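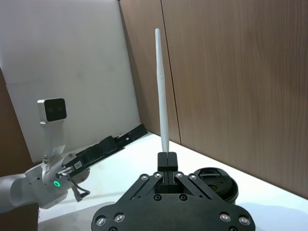
White stick, standing straight.

1/ In August I stopped drinking coffee after lunch. Several people asked me how it went, so I write it down in one thread. I am not a doctor, only a person who slept badly for a long time.

2/ Before, I had four cups a day. The last one was often at 5 p.m., with my colleague Dinesh Kaushik, because at that hour we could finally talk without the phone. I did not even like the taste so much. I liked the walk to the counter.

3/ The first three days were unpleasant. Headache from 2 p.m. until dinner, and I was short with everybody. I apologized to Geeta Shakya for an email which had no greeting and no thank you. She had not noticed.

4/ On the fourth day the headache was gone, but I was very sleepy at my desk. A walk helped more than tea did. My usual loop to the Tanby bridge and back is 4,000 steps. In the rain I did the stairs instead and hated it.

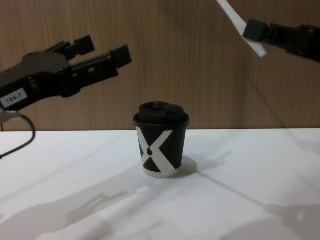

Paper cup with its black-and-white sleeve.

5/ My sleep did not change in the first week. I want to say this clearly, as I had read many posts which promise a new life by the second night. I was still awake at 1 a.m., only now I was awake and also missing coffee.

6/ In the second week I began to fall asleep before midnight. I also moved the phone to the kitchen, so I cannot tell you which of the two did it. Probably I should have changed one thing at a time.

7/ A surprise for me was the money. I wrote down every cup I did not buy and it was 22 in the first month. I spent it on a better pillow. The pillow is too high and now I use it for reading.

8/ What I drink now in the afternoon: hot water with ginger, or roasted barley tea, which Haruna Hirose taught me to make cold overnight in a bottle. One tea bag is enough for a liter. With two it becomes bitter.
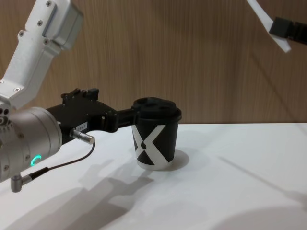
9/ Rules I kept: coffee only before noon, two cups maximum, and no decaf to cheat with. Decaf still has a little caffeine, and for me it also kept the habit alive.

10/ Rules I broke: my sister's wedding, one night train, and the day of the tax papers. I slept badly after two of them. After the wedding I slept for ten hours.

11/ If somebody here did the same and went back to the afternoon cup, please tell me why. I still miss the 5 p.m. talk with Dinesh. He drinks his coffee, I bring my ginger water, and he says it smells like a pharmacy.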